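Maple board for the kids' block table: oil it or leave it bare?
Posted by slavica_h, 18th October
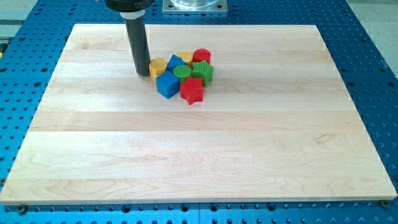 The board with the shape blocks on it, two of each color.

slavica_h wrote:
Hi everybody! I glued this one up from maple strips and I'm so pleased with how the pale bands came out, a little creamy, a little white, with those faint swirls in the grain down toward one corner. It's going to be a play surface for my niece's shape blocks (yellow, blue, green and red, she adores the yellow hexagon). Would you put oil on it, or just sand it and let it be?

yakubu_j wrote:
What a lovely board! I'd go with mineral oil, two thin coats and a good long wait between them. Bare maple gets grubby so fast with little hands on it, and you'll be scrubbing it by November.

LechSowa wrote:
Have to disagree with Yakubu, friendly as ever. Oil darkens it and you'd lose some of that difference between the strips. I left mine bare, sanded to 320, and a damp cloth does the job.

yakubu_j wrote:
Lech, yours lives on a shelf!

teodora_s wrote:
Whichever you pick, please ease those edges first. They look nice and clean, but a crisp edge and a toddler's chin, oh dear. And do the ribbed sides on the blocks scratch the wood at all?

slavica_h wrote:
Not so far, Teodora, but she's only had one afternoon with it. Edges tonight, then I'll try the oil on an offcut and see whether Lech is right.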